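Questions fréquentes sur l'entretien de vos tricots

Vous êtes nombreux à nous écrire après avoir reçu un pull de l'atelier Plemelport, et comme les mêmes questions reviennent d'une saison à l'autre, Lizelle Molefe et moi les avons réunies sur cette page. Prenez le temps de lire, rien ne presse, et si votre cas n'y figure pas, écrivez-nous, nous répondons toujours (parfois un peu longuement, c'est vrai).

Faut-il laver un pull neuf avant de le porter ?

Pas obligatoirement. Nos pièces sont lavées une première fois à l'atelier, avant l'expédition. Si vous avez la peau sensible, un petit bain à l'eau tiède avec une lessive douce ne leur fera aucun mal, au contraire, la maille se détend et devient bien plus agréable.

À quelle fréquence laver la laine ?

Beaucoup moins souvent qu'on ne l'imagine ! Une nuit près d'une fenêtre entrouverte suffit dans la plupart des cas. Pour ma part, je lave mes gros pulls deux fois par hiver, et une dernière fois avant de les ranger.

Puis-je utiliser la machine ?

Oui, si votre machine possède un vrai programme laine, à froid, avec un essorage très doux. Glissez le pull à l'envers dans un filet et évitez de remplir le tambour. Pour les modèles Jendmont, dont la torsade est assez lâche, nous préférons tout de même la main.

Comment faire sécher sans déformer ?

Roulez le pull dans une grande serviette, appuyez sans tordre, puis étendez-le à plat, en remettant doucement les manches et le bas en place. Surtout pas de cintre, pas de radiateur, et pas de soleil direct pour les teintes foncées.

Mon pull bouloche, est-ce un défaut ?

Non, rassurez-vous. Les fibres courtes remontent pendant les premières semaines, surtout sous les bras et là où frotte la bandoulière du sac. Passez un peigne à laine, pull bien à plat, toujours dans le même sens. Cela se calme ensuite presque tout seul.

Vaut-il mieux plier ou suspendre ?

Plier, toujours. Un tricot suspendu s'allonge sous son propre poids et garde aux épaules la marque du cintre. Étalez-le sur le lit, devant contre le couvre-lit, rabattez les manches dans le dos, puis les côtés, et pliez enfin dans la longueur de votre étagère.

Comment le protéger des mites ?

Rangez toujours un tricot propre, dans une housse en coton fermée. Keabetswe Xaba, qui s'occupe de nos stocks, glisse du cèdre dans chaque tiroir et le ponce légèrement en avril pour raviver l'odeur. La lavande sent très bon, mais il faut la renouveler souvent.

Réparez-vous les trous et les mailles filées ?

Avec plaisir, pour les pièces de chez nous. Envoyez-nous d'abord une photo du dommage, puis le pull lavé. Comptez 22 jours à partir de sa réception à l'atelier. Chaque pull vendu depuis l'ouverture a droit à une première reprise gratuite, n'hésitez donc pas à en profiter.

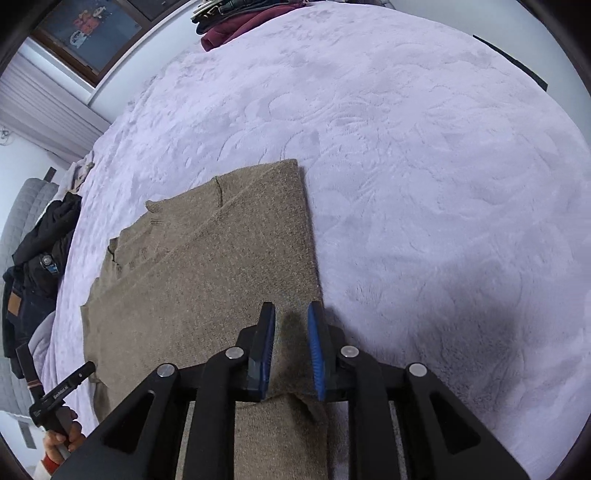 Si le fil d'origine n'est plus disponible, nous vous proposerons la teinte la plus proche et nous attendrons votre accord avant de commencer. Pensez à joindre un petit mot avec votre nom et votre adresse de retour.

Petronella Kruger, atelier Plemelport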